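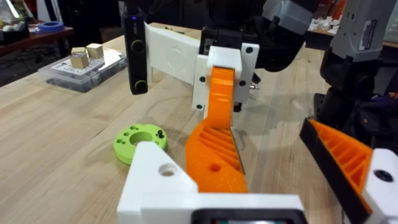
One reader wrote in to say the old card never told them if long streaks in the wood get a label or not, and could we please fix that before they do another pass. Fair. They don't. Grain is grain, leave it alone. Label only marks that sit on top of the wood: rings, dents, pencil, tape residue.

Vokelwood tabletop set
README, updated March

What's in it
426 clips, light wooden tabletops plus small things handled on or over them. 3 tables, all in the Hilelov building. Pale wood, visible grain. Stills pulled from the clips are in /stills, 2,000 of them, already shuffled.

Files
clips/ - the video
stills/ - see above
surface.csv - one row per still, grain direction and marks
things.csv - one row per handled thing, color and finish
holdout.txt - 80 clips, please dont train on these

Grain direction
Given as seen in the still, not as the table stands in the room. So the same table can be "diagonal" in one row and "across" in the next. That's on purpose. If the wood is out of view write none.

Shadows
Shadow on the wood is not a mark. We got this wrong in the Jeteo version and had to redo a whole column. If you still have that one, delete it.

Small things
Color first, then shape, then finish. Plain words: strap, band, block, plate. No part numbers. If two words fit, use both with a slash. Curved and bent are seperate values - curved is smooth all the way, bent has a corner. 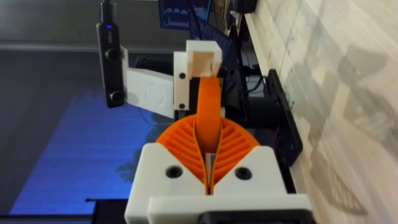
Orange strap/band, curved, glossy.

Known problems
- finish is a guess when the light is flat
- some stills turned sideways, left as they are, do not rotate
- orange on orange, edges are hard to trace, expect sloppy outlines
- things.csv has a few blank color cells, working on it

To do
Merge the Tawhiri corrections. Redo the tape residue rows. Check holdout.txt against the new clip names, a couple probably changed.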